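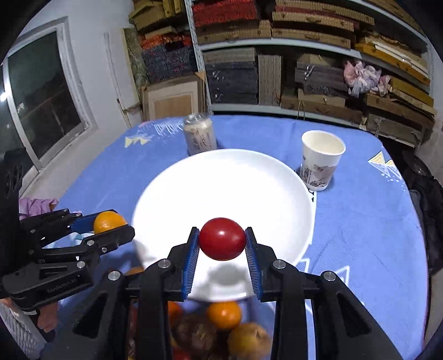
What does the project deliver in this reporting period?
A sorted and described set of table-laying and fruit-plating tasks, with written set-up sheets, a storage plan for the props and a first round of checks on the tableware.

Progress report, second period
Project: Harno table tasks
Prepared for: Bakke, grants office
Prepared by: Tyra Dahlgren, Ikance
Checked by: Prodromos Athanasiadis

1. Work done

The fruit-plating task is now in regular use. The set-up is a table with a blue cloth, one large white plate with a raised rim, and a mixed group of small fruit placed beside the plate. At the start the plate is empty. The task ends when all the fruit on the set-up sheet lies inside the rim and none of it touches the cloth.

The set-up sheet has been rewritten twice. The first version gave the position of the plate only. The second added the position of the fruit, but used "left" and "right" without saying which side of the table was meant. The current version takes all directions from the operator's side. It has been in use since October and no further changes are planned.

The period's target of 100 accepted runs has been met. Runs were rejected on two grounds: fruit resting on the rim at the end, and cloth pulled out of place during the task. Rejected runs are kept in a separate folder and are not included in the total.

2. Table and cloth

The cloth was the main source of lost time in the early part of the period. It moved when the plate was slid instead of lifted, and the folds then had to be smoothed out before the next run. It is now fixed on the underside of the table with four clips. The clips are checked at the start of each session and again after the midday break.

The cloth is washed after every 5 sessions. A second cloth of the same colour has been bought so that work can continue while the first is drying.

3. Plate

Smaller plates were tried and dropped. The fruit had to be stacked on them, and round items rolled off. The large plate leaves room for a single layer. Its rim is high enough to stop a small orange that has been set down off centre.

Glare from the plate was raised at the last review. The overhead light has been left as it was. Cisus, who receive the material, looked at a trial batch and accepted it without comment on brightness.

4. Fruit

Red and orange items make up most of the group, with a brown one for contrast. Small items are set out first and larger ones behind them. Glossy items are wiped with a dry cloth before each session, as finger marks made them harder to hold. Items with splits or dents are replaced.

Storage has moved from an open bowl to a lidded box with a divided tray. The tray is labelled by size. Putting the fruit away in size order has shortened the set-up time on the following morning, though this has not been measured.

5. Problems open

The table is also used for the folding tasks, and the clips have to be taken off each time. A second table has been requested. Delivery has not been confirmed.

Two of the set-up sheets still carry the old wording for directions. They are marked as withdrawn but remain in the shared folder. P. Athanasiadis will remove them.

6. Next period

Tasks with two plates will start once the second table is in place. Draft sheets exist for sorting by colour and for moving fruit from one plate to the other. Spending is within the agreed budget and no change to the end date is requested.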